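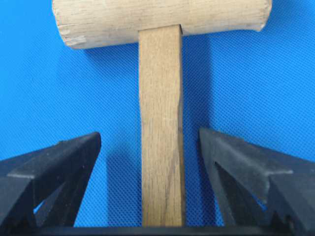

The Odico 302 Page-Turning Pedal

9 min read

I sell a fair few bits and pieces for keyboard players through the Gachanja shop, and most of them I like well enough. The Odico 302 I use every working day of my life, so you'll have to forgive me if this page goes on a bit.

It's a two-switch foot pedal for turning pages on a tablet. Right foot forward, left foot back (or swap them over, more on that further down). It talks to the tablet over Bluetooth and sits on the floor next to your real pedals, and once you've stopped worrying about it you can play a whole Brahms movement without taking a hand off the keys. If you've ever tried to swipe a screen in the middle of a semiquaver run and ended up in the wrong piece altogether, you know why that matters!

What sort of player it suits

I play for exams, choirs, a dance school two mornings a week and whatever else comes through the door at Gikbridge Hall. That means a lot of different music, much of it handed to me late, and very little of it with sensible page turns. Publishers seem to love a turn in the one bar where both hands are busy. For that sort of work a pedal is worth every penny.

Organists ask me about it a lot. My answer is maybe. There are already plenty of things down there for your feet to hit, and the 302 is too wide to sit neatly above the pedalboard on most consoles. I know one church where it's fixed to a little shelf at the far right and worked with the side of the shoe, and that seems to do the job. If you're mainly an organist, come and try one first.

For pianists who use the soft pedal heavily, the question is where the left foot lives. Mine hovers. I've got the 302 just to the left of the una corda, angled in slightly, and after a fortnight my foot knew the way by itself. If you play with the left foot tucked back under the stool you'll need to retrain it a little. It's a dull couple of weeks but it does come.

How it feels underfoot

The switches are silent. I mean properly silent, which the cheaper ones are not, and in a quiet room with a nervous Grade 5 flautist you really don't want a click before every page. There's a soft stop at the bottom of the travel so you can tell you've pressed it, even through a thick sole. In concert shoes I can feel it fine. In wellies, no. (Outdoor carol service. Long story.)

The travel is short, and lighter than a piano pedal, so you don't stamp on it. Heavy-footed players sometimes get a double turn in the first few days. There's a setting for that, called the repeat guard, and I'd switch it on from the start. With it on, the pedal ignores a second press that comes straight after the first. The only time you'd want it off is if you're flicking back several pages quickly for a da capo, and even then I'd sooner put a link in the score.

The base is weighted and has a rubber strip along the underside. On wood it stays put. On carpet it stays put too, although it will creep on that very short, shiny office carpet you get in conference rooms. I carry a square of non-slip matting, the stuff sold for kitchen drawers, and lay it underneath. Problem gone.

Setting it up

Charge it first. It comes with a bit of charge in it but never enough, and a half-flat pedal can be fussy about pairing.

Then hold both switches down together until the light goes from white to green, open the Bluetooth menu on your tablet, and pick it from the list. It'll come up as ODICO302. Tap it, wait for the light to settle, done. From then on it should find your tablet by itself each time you switch it on. Mine takes 5 seconds. If you've got two tablets (one for home and one for work, say) it will remember both, but it goes for whichever it finds first, so turn the other one's Bluetooth off if they're in the same room.

Now open your score reader. Most of them see the pedal as a little keyboard sending arrow keys, and there's nothing more to do. A few want page up and page down. To change over, switch the pedal off, hold the left switch, and switch it on again while still holding. The light blinks twice for arrows and three times for page keys. Write that down somewhere! I've got it on a sticky label on the underside, and I still have to look.

To swap left and right, do the same thing but hold the right switch.

One thing that catches people out is the on-screen keyboard. While the pedal is connected, some tablets decide you've plugged in a proper keyboard and stop showing you the one on the screen, so you can't type the name of a piece to search for it. Switch the pedal off, type your search, switch it back on. Bit of a nuisance, and it's the tablet's doing, so the pedal can't be blamed.

My own library, and how I turn

I've got 3,597 pages on my tablet at the moment. All my own copies scanned in, plus the out-of-copyright stuff, plus a horrible folder called SORT THIS. The pedal doesn't care how big the library is, obviously, but the reader app might, and a slow app will feel like a slow pedal. If your turns are lagging, try a short piece in a fresh file before you decide the 302 is at fault. Nine times out of ten it's an enormous colour scan. Save it again in black and white and it'll fly.

As for when to press, go early. With a paper score you get used to the turn taking time, and you memorise the last bar without noticing. On a screen the change is instant, so people leave it to the last beat and then get a fright when the new page pops up and they haven't found their place. I press as I read the last bar, a good beat or two before I play the end of it.

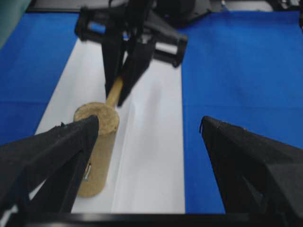 Half-page turns are even better if your app does them. The top half of the next page appears while you're still finishing the bottom half of this one, so you press somewhere in the middle and never have that cliff edge at all. I resisted this for ages and felt quite silly once I'd tried it. It does mean twice as many presses, so your foot is busier, but in slow music it's lovely and in fast music it's a lifesaver.

For repeats, I mark them up with links in the app and leave the back switch alone. Going back four pages with your foot while your hands are doing something else is asking for trouble. For hymns and strophic songs I just duplicate the page as many times as there are verses and keep pressing forward.

Practise with the pedal, please. I have sold these to people who took them out of the box on the night of a concert, and it's a horrible way to meet one. Put it down for your ordinary practice and leave it there until you've stopped looking for it.

Battery and charging

Mine gets charged once a month whether it needs it or not, usually while I'm doing invoices. It goes to sleep when it hasn't been pressed for a while, and a press on either switch wakes it. The press that wakes it does not turn the page. So after a long sermon or a very long speech from the head teacher, give it one quiet tap on the forward switch before you start, check the light, and then you're ready.

You can plug it in and play at the same time if you have to. The cable socket is on the back edge, which keeps the wire out of the way of your feet. I tape it down all the same.

When the battery's getting low the light goes amber. You'll have a rehearsal's worth left at that point, possibly a bit more, but I wouldn't start a show on amber.

Carrying it about

No case in the box, sadly. It's my one real grumble. The Lirnidell pouch we keep in the shop fits it snugly and has a pocket for the cable, and it's what I use. A padded pencil case from a stationer's will do nearly as well if you find a long one. Do switch the pedal off before it goes in the bag. Left on, it'll get pressed by everything else in there, and it will happily turn pages on your tablet all the way home.

Things people ask me

Will it work with my phone? Yes, same pairing, though I can't think how you'd read a vocal score on one.

Can I use it standing up? Yes. Violinists and singers do. Put it a little in front of your stronger foot and keep your weight on the other.

Does it need its own app? No. There is one, for updates, and I've opened it twice.

Can two of us share a pedal in a duet? If you're both reading from the same tablet, yes. Agree beforehand who's pressing. Secondo usually has the feet free on that side, but secondo also has the sustain pedal, so I'd give it to primo.

Does it work as a sustain pedal for a digital piano? No, it only sends page turns.

What if it disconnects halfway through? Mine has dropped out in performance once, and I'd put the tablet in low power mode, so I blame myself. You can always still tap the screen. I keep the tablet close enough to reach with my right hand for that reason, and for anything really frightening I have a paper copy on the piano lid.

In the box

The Odico 302 pedal, a charging cable, a folded instruction sheet in very small print, and two spare rubber feet that I have never needed and have already lost. No plug for the wall, so use the one that came with your phone.

Trying one at the shop

There's always a 302 set up next to the upright at the back of Gachanja, paired with the shop tablet and loaded with some Schubert, some show tunes and a few exam pieces. Bring your own tablet if you can, and your usual shoes. Have a good long go. I'd much sooner you spent half an hour with it and decided against it than took it home and put it in a cupboard.

We close for lunch at one, and the back room gets noisy after four when the lessons start, so mornings are best if you want to hear how quiet the switches are. If you've bought one from us and you're stuck on the pairing, bring it in and I'll do it with you at the counter.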